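Unit 5: Storage Layout and Slotting
Handout, revised Mar 4, 2023

Reading before the session: chapter on fixed and random location systems. Bring the Skevdale worksheet.

5.1 Terms

A location is the smallest space that has its own address. A slot is a location assigned to one item. A zone is a set of locations handled under the same rules. Students often use slot and location as if they meant the same thing, and on the worksheet this leads to wrong totals in the occupancy column.

Under fixed slotting, an item keeps its location even when stock falls to zero. Under random slotting, an incoming item goes to any open location of suitable size, and the address is recorded on arrival. Fixed slotting wastes space. Random slotting depends entirely on the record. Most working stockrooms mix the two — fixed for fast movers, random for reserve stock.

5.2 Skevdale data

The Skevdale stockroom holds 4000 item numbers in a single building. Picks were logged through July under the old layout, which followed supplier order. Items from Lund and Landwood therefore sat at opposite ends of the building, although they were frequently ordered together.

Travel time made up the largest share of each pick. The revised layout ranks items by picks per month and places the top 15 percent in the zone nearest the packing bench. The remainder is grouped by family. Bulky items are handled separately, with pick rate weighted by cube (see 5.4).

5.3 Grids and addresses

An address should be readable from the floor without a map. The usual form is aisle, bay, level, position. On flat surfaces such as benches and sorting tables, level drops out and a row and column pair is enough. Lines may be painted, scribed or taped. Tape is cheap to move, but it lifts at points of wear and can take the surface layer with it.

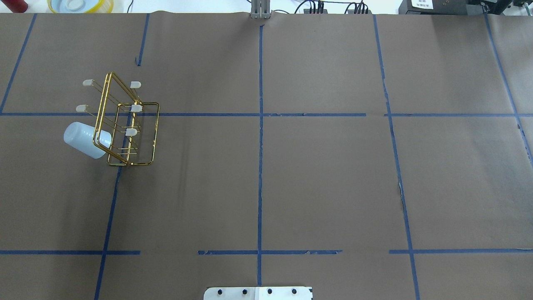
Prernent, commenting on the draft of this section, objected that row and column pairs get reversed under time pressure and asked for letters on one axis and numbers on the other. The worksheet now uses that form: B3, not 2-3.

Rules for items larger than one cell:
Record the address of the cell holding the item's label.
Mark every other cell it touches as blocked.
Do not split the quantity between cells.

5.4 Cube-per-order index

Index = storage space required / picks per period

Low values go nearest the bench. Use the same period for all items. An item with no picks has no defined index and goes to reserve.

Problem 2 on the worksheet uses the July log. Show the index for each item before ranking, and state the units.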